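Fórum dos Utentes e Moradores – Sutitz
Tópico: Regulamento de perdidos e achados nos edifícios municipais – consulta aos inscritos

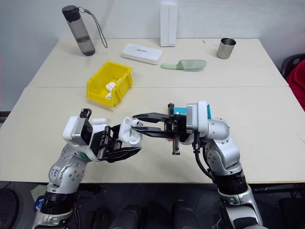

Página 2 de 20

Secretaria_Sutitz
Publicado a seg., 30 de junho

Prezados inscritos,

Na sequência das intervenções registadas na página anterior, a Secretaria transcreve a redação revista do artigo relativo aos objetos de pequena dimensão, para apreciação. Os auriculares e respetivos estojos, as chaves avulsas, os óculos e os carregadores passam a constituir categoria própria, com prazo de guarda distinto do aplicável a documentos e a artigos de vestuário. O inventário concluído em fevereiro registou 883 objetos não reclamados no conjunto dos edifícios, sendo esta categoria a mais numerosa.

Propõe-se que o prazo de guarda seja de dois meses, contados da data de entrada no registo. Findo o prazo, os objetos serão encaminhados para reciclagem ou doação, conforme o estado em que se encontrem. Agradece-se que as observações incidam sobre o texto do artigo.

leitora_hudham
Agradeço a transcrição. Considero o prazo insuficiente. A biblioteca de Hudham recebe estudantes deslocados que regressam a casa no verão e só voltam no início do ano letivo. Um estojo esquecido em junho estaria, nos termos propostos, encaminhado para reciclagem antes de o proprietário ter oportunidade de o reclamar. Sugiro que o prazo fique suspenso durante as férias escolares, à semelhança do que sucede com os empréstimos domiciliários.

m_arquivo
Permito-me discordar da intervenção anterior. A suspensão transfere para os serviços um encargo que a revisão pretende reduzir. Os armários do rés do chão estão ocupados na totalidade desde o inverno e parte do material encontra-se em caixas no corredor de acesso ao arquivo, com prejuízo para a circulação. Quem perde um objeto pode comunicá-lo por correio eletrónico no próprio dia, esteja onde estiver.

Acresce que a redação é omissa quanto aos auriculares entregues sem estojo, ou aos estojos entregues com um só auricular. Devem ser registados como objeto completo ou como parte? No sistema atual há entradas das duas formas e a pesquisa torna-se pouco fiável.

Secretaria_Sutitz
Em resposta a m_arquivo: a observação é pertinente. Será aditado um número com a seguinte redação: «Os objetos compostos são registados numa única entrada, com indicação expressa dos elementos em falta.» As entradas anteriores serão corrigidas à medida que forem consultadas.

sikder_balcao
Boa tarde. Escrevo na qualidade de funcionária do atendimento no polo de Sikder.

A dificuldade principal, no nosso caso, reside na prova de propriedade. Os estojos brancos são muito semelhantes entre si e a descrição verbal raramente permite distingui-los. Temos solicitado o número de série ou, em alternativa, o emparelhamento com o telemóvel do requerente no momento do levantamento. O procedimento demora cerca de 20 minutos quando a bateria se encontra descarregada, pois é necessário carregar primeiro o estojo. Conviria que o regulamento previsse este método, para que o balcão não seja acusado de criar exigências próprias.

leitora_hudham
Apoio a proposta de sikder_balcao, com uma reserva. O emparelhamento não deve ser obrigatório. Há utentes idosos que usam os auriculares com um rádio ou com o telefone de um familiar e não dispõem do aparelho no momento. Uma declaração assinada deveria bastar.

m_arquivo
Uma declaração assinada não prova coisa alguma. No ano passado, no edifício da Rua Zolora, o mesmo par foi reclamado por duas pessoas, ambas com declaração. O serviço entregou-o à primeira e teve de responder por escrito à segunda.

Quanto à suspensão do prazo, mantenho a posição já expressa.

Secretaria_Sutitz
Registam-se as posições. A próxima versão admitirá o número de série, o emparelhamento ou o talão de compra, ficando a declaração reservada aos casos em que nenhum destes meios esteja disponível e não exista reclamação concorrente. A questão da suspensão durante as férias escolares será submetida a parecer jurídico – o texto mantém, até lá, o prazo inicialmente proposto.

sikder_balcao
Muito obrigada. Solicito ainda esclarecimento sobre a higienização: cabe ao balcão que recebe o objeto ou ao serviço central? Em Sikder não dispomos de material para o efeito.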